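## 4. Recording your first demos with Umia

Okay, the arm is bolted up, the Lornik handset is paired, and you got through the homing steps in the last section without anything beeping at you. Time for the fun part! This section walks you through showing the arm one small job: pick up a yellow cube and drop it in a blue cup. I start everybody on this one. It's short, you can reset it with one hand, and when it goes wrong you can usually see why.

I'm going to assume you're driving by remote control with the Lornik. If you'd like to push the arm around by hand, skip down to "Guiding by hand" near the end, then come back up here for the part about labeling takes.

### Before you touch the handset

1. Clear the table down to the things the task needs. Tools, coffee, the tape measure you were using five minutes ago, all of it goes somewhere else.

2. Put the cup down first, upright, somewhere the fingers can get above the rim with room to spare. Then put the cube down next to it. Leave enough space that an open gripper can come down over the cube without a finger landing on the cup. I use the width of my hand.

3. Open Umia and pick **New task**. Give it a plain name like `cube_in_cup`. Please don't call it `test`. I have a folder with a whole pile of tasks called `test` in it and I'm scared to delete any of them.

4. Check that every camera shows a live picture, and that you can see both the cube and the cup in each one. The little thumbnails freeze sometimes and still look fine, so wave a hand through and make sure you see it move. Then get your hand back out!

5. Set the speed limit to **Slow**. You'll be tempted by Medium. Do your first session on Slow anyway.

> **Caution:** Know where the stop button is and be able to reach it from wherever you're sitting. If a second person is in the room, tell them out loud that the arm is going live. Keep fingers, sleeves and hair away from the gripper while the status light in Umia is green, even if the arm has been sitting still for a while.

### Driving the arm

1. Hold the Lornik the way you'd hold a flashlight and squeeze the grip switch. The arm follows your hand only while the switch is squeezed. Let go and it holds its position, which is handy when you run out of elbow and need to shift around in your chair.

2. Press **Record**, wait for the tone, then bring the arm over the cube. Get the sideways part done while you're still up high. Once you're lined up, go straight down. A slanted approach looks cool and pushes the cube across the table.

3. Stop for a beat right above the cube with the fingers pointing straight down, and look before you commit. From the chair you'll be judging depth from one side only, so I like to check the second camera view at this point, too.
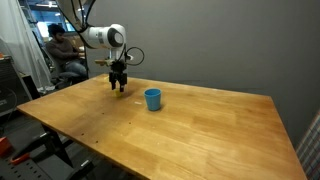 4. Lower until the fingers are on either side of the cube, then pull the trigger smoothly. The Thaler driver has its own force limit, so squeezing harder on your end does nothing except make your hand tired.

5. Lift straight up, higher than you think you need. The cube has to clear the rim of the cup, and so do the fingertips.

6. Move over the cup, pause, come down a little, and open. You don't need to go deep into the cup. A short drop is fine with a cube this size.

7. Back away upward, return to the start pose, and press **Stop**. Umia will ask you to keep or toss the take.

Your first few are going to be wobbly, and that's okay. Mine looked like somebody trying to thread a needle on a bus. Toss the awful ones and keep going.

**Note:** If the arm lags behind your hand by more than a blink, check the link readout in the corner of the Umia window. Mine sits at 52 ms on a good day. If yours is a lot higher, close whatever else is running on that machine (for me it's always a forgotten video tab) and reconnect the handset.

### Resetting between takes

People rush this part, and I get it, because it's the boring part. But the cube's starting spot is half of what you're teaching! If you put it back in the same place every time, you'll end up with an arm that can find that one place and nothing else.

1. Let go of the grip switch and press **Pause motion**. Wait for the status light to go amber before you reach in.

2. Tip the cube out of the cup and stand the cup back up.

3. Put the cube down in a new spot. Closer, farther, left, right, turned a bit. Every now and then move the cup as well.

4. Open the gripper fully and send the arm to the start pose with the **Home** key. It should be holding nothing and hanging well clear of the cup.

5. Look at the table one more time, get your hands out, and press **Resume**.

I like to do a run with the cube sitting toward the front and the cup farther back, then switch to placing them side by side. The longer carry is a nice change and it gives you more lifting and traveling in your takes. 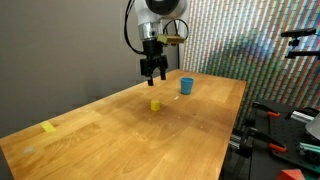 *Gripper open and empty, cube toward the front, cup farther back.*

Small bits of scrap or a strip of tape on the table won't hurt anything as long as they aren't in the way of the cube. I wouldn't use tape to mark the cube's starting spot, though. You'll drift back to it without noticing. I did exactly that for most of a July afternoon and had to throw the session out.

### Labeling and keeping takes

After each **Stop**, you get three choices:

| Button | When I use it |
|---|---|
| **Keep** | The cube ended up in the cup and I didn't do anything weird on the way |
| **Keep, flagged** | It worked, but I fumbled the grab or bumped the cup |
| **Toss** | Dropped cube, tipped cup, or somebody walked in and I let go of the switch |

Flagged takes are worth having. A fumble followed by a good recovery shows the arm what to do when the first grab misses, and you can always leave them out later with a filter. What you don't want is a take where you sat there for ten seconds thinking. Trim those with the sliders or toss them.

How many do you need? For the Stesora set-up I trained on 283 kept takes, and I got there in nearly 4 hours with breaks. You can start a trial run with a lot fewer, just don't expect much near the edges of the table.

> **Caution:** Take the breaks. When your wrist gets tired, your demos get sloppy, and you'll be the last one to notice.

### Guiding by hand

Some folks like this better, and for slow, careful moves it does feel more natural.

1. In Umia, switch **Input** from Lornik to **Hand guide**. The arm will go soft, so have a hand under the wrist before you click.

2. Hold it above the gripper, never by the fingers, and mind the cable loops at the wrist. They snag on thumbs.

3. Use the foot pedal to open and close. Record, stop and label just like before.

The drawback is that your arms end up in the camera views. I keep hand-guided takes in their own task folder so they don't get mixed in with the remote ones.

### If something's off

- **The cube squirts out when you close.** You're grabbing too high or off to one side. Lower a bit more and re-center.
- **The cup slides or tips on release.** A finger is touching the rim. Come in higher and pause before you open.
- **Record is grayed out.** A camera has dropped. Unplug it, count to five, plug it back in, and hit **Rescan**.
- **The arm jumps when you squeeze the grip switch.** Let go right away! Run the pairing step from section 2 again before you do anything else.

Once you've got a batch you're happy with, hit **Export** and leave the format on the default. Section 5 picks up from the exported folder.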